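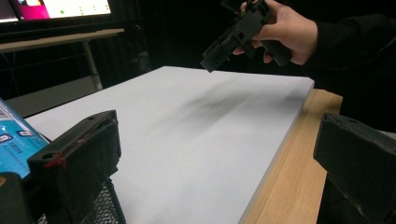
Manual de usuario de Tangen
Sección 4. Puesta a punto del puesto y grabación de demostraciones a dos manos

En la sección anterior dejaste las pinzas cargadas y emparejadas. Ahora viene lo bueno: mover objetos de verdad y convertir esos movimientos en datos con los que la política pueda aprender. Tangen se basa en demostraciones hechas con pinzas de mano, sin brazo robótico de por medio, y la primera vez que ves al brazo repetir un gesto que grabaste con tu propia muñeca da bastante gusto. Para llegar ahí hay que cuidar la mesa, la calibración y el ritmo.

El procedimiento es el que usamos en Flavard para la tarea «Steton»: una pinza se acerca a un objeto cilíndrico, lo sujeta y lo pasa a la otra. Si tu tarea es distinta, sigue los mismos pasos y cambia solo el apartado 4.4.

4.1 Antes de empezar

Necesitas:
– dos pinzas de mano con la cámara montada y el firmware de la sección 2;
– un tablero blanco mate, liso, que quepa entero sobre la mesa;
– un fondo oscuro sin brillos (una cortina negra va de maravilla);
– el ordenador de registro con Bumberg abierto en uno de los monitores;
– los objetos de la tarea.

Ponte manga oscura. En las primeras sesiones grabamos con camisas claras y el estimador de pose se enganchaba a los pliegues de la tela en cuanto el antebrazo cruzaba la imagen. Con manga negra el problema bajó tanto que lo incluimos en el protocolo.

PRECAUCIÓN. Los dedos de la pinza cierran con fuerza suficiente para pellizcar. No metas la otra mano entre ellos con el gatillo armado.

4.2 Preparar la mesa

1. Apoya el tablero plano sobre la mesa. Comprueba las cuatro esquinas con la yema del dedo: si alguna baila, cálzala por debajo.

2. Deja a la vista una franja de la madera de la mesa en uno de los lados. El borde entre blanco y madera ayuda mucho al seguimiento visual, que en una superficie completamente uniforme tiene poco a lo que agarrarse.

3. Coloca el fondo oscuro detrás de la mesa y estíralo hasta que no haga arrugas grandes.

4. Enciende la luz cenital difusa y apaga los focos directos. Las sombras sobre el tablero son inevitables y no molestan mientras sean blandas. Una sombra de contorno duro, en cambio, puede acabar segmentada como si fuera un objeto.

5. Orienta los monitores para que puedas leer el estado de Bumberg sin girar el cuerpo. Pueden salir en la imagen de la pinza, no pasa nada, pero desactiva el salvapantallas: un fondo que cambia a media demostración estropea la odometría.

Nota. No muevas el tablero entre episodios. Si lo tienes que mover, aunque sea un dedo, cierra el lote y abre otro nuevo.

4.3 Calibrar las pinzas

6. Abre Bumberg y elige Sesión > Nueva > Dos pinzas.

7. Toma la pinza izquierda, ábrela del todo y mantenla quieta sobre el tablero hasta oír el pitido. Ciérrala del todo y espera el segundo pitido. Repite con la derecha.

8. Mira la vista previa de cada cámara. Los dos dedos propios tienen que verse, uno a cada lado, con la zona de trabajo libre entre ambos. Si uno aparece mucho más que el otro, afloja el soporte de la cámara, céntralo y vuelve al paso 7.

9. Haz el barrido de mapeo: recorre despacio el espacio por encima de la mesa, primero de izquierda a derecha y luego de delante atrás, terminando con un par de inclinaciones de muñeca. Dura 20 segundos y se hace sin objetos sobre el tablero.

10. Espera a que el programa confirme el mapa. Si lo rechaza, casi siempre es por ir demasiado rápido.

PRECAUCIÓN. No tapes la lente con los dedos al cambiar el agarre. Un tapado breve se recupera; uno largo obliga a repetir el mapeo.

4.4 Grabar un episodio

11. Pon el objeto en el tablero. Para esta tarea lo tumbamos y variamos el ángulo en cada episodio. La variedad de posiciones iniciales es lo que más se nota luego en el brazo, bastante más que cambiar de objeto a cada rato.

12. Lleva las dos pinzas a la posición de espera, abiertas y por encima de la mesa, con separación suficiente para que cada cámara vea el objeto.

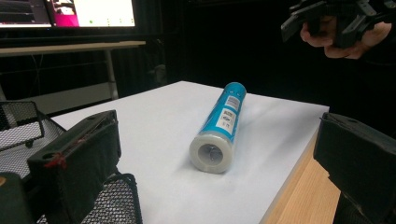
Figura 4.2. Botella tumbada en diagonal sobre el tablero, vista desde una de las pinzas; la otra pinza, arriba a la derecha.

13. Pulsa el botón de inicio y cuenta mentalmente hasta dos antes de moverte. Ese instante en reposo sirve para alinear los relojes de ambas cámaras.

14. Baja la primera pinza hacia el objeto con un movimiento continuo. Con una botella, busca la parte central del cuerpo y evita la zona del tapón, donde la forma cambia y el agarre es menos repetible.

15. Cierra, levanta un palmo y acerca la segunda pinza. Cierra la segunda antes de abrir la primera. Este orden es fundamental: la política aprende el solapamiento, y si a veces lo haces y a veces no, en el brazo verás titubeos justo en la entrega.

16. Deposita el objeto en el tablero, retira las pinzas a la posición de espera y pulsa fin.

Nota. Si el objeto se te cae, no pares. Recógelo con naturalidad, termina la tarea y marca el episodio como «recuperación» en Bumberg. Raphaël Joly insistió en guardar estos episodios cuando los demás los borrábamos, ¡y menos mal! Son los que enseñan al brazo a rehacerse tras un mal agarre.

4.5 Ritmo de trabajo

Graba en lotes de 10 episodios y descansa entre uno y otro. Las pinzas pesan poco, pero sostenerlas en el aire cansa la muñeca, y una muñeca cansada graba trayectorias temblorosas que después hay que filtrar.

Si trabajáis en pareja, turnaos por lotes completos. Cada persona tiene su manera de acercarse al objeto, y al conjunto de datos le viene bien tenerlas todas, siempre que cada episodio sea de una sola mano experta de principio a fin.

4.6 Revisar el lote

17. En Bumberg, abre Lote > Revisión. Reproduce las dos cámaras sincronizadas a velocidad doble.

18. Descarta los episodios en los que el seguimiento se pierda en alguna de las pinzas, aunque el vídeo se vea perfecto. Sin pose fiable no hay acción que aprender.

19. Comprueba la curva de apertura de cada pinza. En la entrega, las dos curvas deben solaparse en la zona baja. Si no hay solape, revisa el paso 15.

20. Exporta. El programa genera un archivo por episodio, con imagen, pose y apertura en la misma base de tiempo.

4.7 Cuántas demostraciones hacen falta

Depende de la tarea, claro, pero aquí va nuestra experiencia. Con el primer conjunto de Steton, de 39 episodios, el brazo ya se acercaba bien al objeto y fallaba en la entrega. Con casi 1000 la entrega salía fluida desde ángulos que no habíamos grabado nunca, y eso nos tuvo toda una tarde probando posturas cada vez más raras por puro entusiasmo.

Te recomendamos entrenar pronto, con el primer conjunto pequeño, y mirar dónde falla. Graba después pensando en esos fallos: si el brazo se atasca con la botella casi paralela al borde, dedica un lote entero a esa orientación.

4.8 Problemas frecuentes

El mapa se pierde al acercarse al tablero.
La cámara está viendo casi solo superficie blanca. Inclina un poco la pinza para que entren el borde de la mesa o el fondo, y comprueba que respetaste el paso 2.

Las dos pinzas aparecen desplazadas entre sí.
Cada una se mapeó con la mesa en un estado distinto. Repite el paso 9 con ambas, una detrás de otra y sin tocar nada en medio.

La apertura marca un valor fijo.
Revisa las marcas de los dedos. Si están sucias o despegadas, límpialas o cámbialas y recalibra desde el paso 7.

El episodio se graba sin una de las cámaras.
Suele ser la tarjeta llena. Vacíala, reinicia la pinza y vuelve a emparejarla según la sección 3.

Para el entrenamiento con los episodios exportados, pasa a la sección 5.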